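Guesthouse Dremolholm: a slow week by the harbor
Reviewed Jan 16, 2016

My sister and I had been promising each other a trip for years, and when her youngest finally went off to school we ran out of excuses. We wanted somewhere quiet, near the water, with a real breakfast. A friend from choir passed along the name of Dremolholm, and I booked it that same night before either of us could change her mind.

The place has 11 rooms over three floors, and no elevator, so ask for the first floor if your knees are like mine. Ours was number 2, at the front, with a window seat wide enough for two grown women and a pot of tea. The beds are firm. I like that, my sister didn't, and when she mentioned it at the desk a thick quilted topper was on her bed by the time we got back from lunch. The bathroom is small but everything in it works, and the shower gets hot right away.

Hrvoje Babić runs the front desk most evenings and could not have been kinder. He drew us a map to the Vlachou bakery (go before nine, the cheese pies sell out) and called the ferry office for us when the timetable on the wall was wrong. I've stayed in hotels at four times the price where you can't get anyone to look up from the screen.

Breakfast runs until ten and I never once left hungry. Eggs however you want them, dark bread, three kinds of jam, and a plum cake I still think about. The coffee is on the weak side - ask for the small pot and they'll make it stronger. Dinner is only served a few nights a week, so check when you arrive. We paid 26 each for fish soup, a main and dessert, and I'd have paid more for the soup alone.

A couple of grumbles, to be fair. The street out front gets noisy when the delivery trucks come through early, and the wifi on our floor came and went. Parking is at the Kaster lot up the hill, a bit of a climb with suitcases.

We're already talking about going back in March, when the rates drop and the harbor path should be nearly empty. I'd take the same room again, window seat and trucks and all.
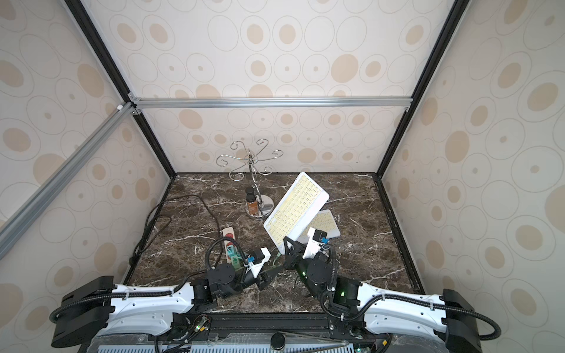
Getting there

The airport bus takes 40 minutes and stops at the bottom of the street. Buy your ticket at the kiosk before you board, as the driver doesn't take cards.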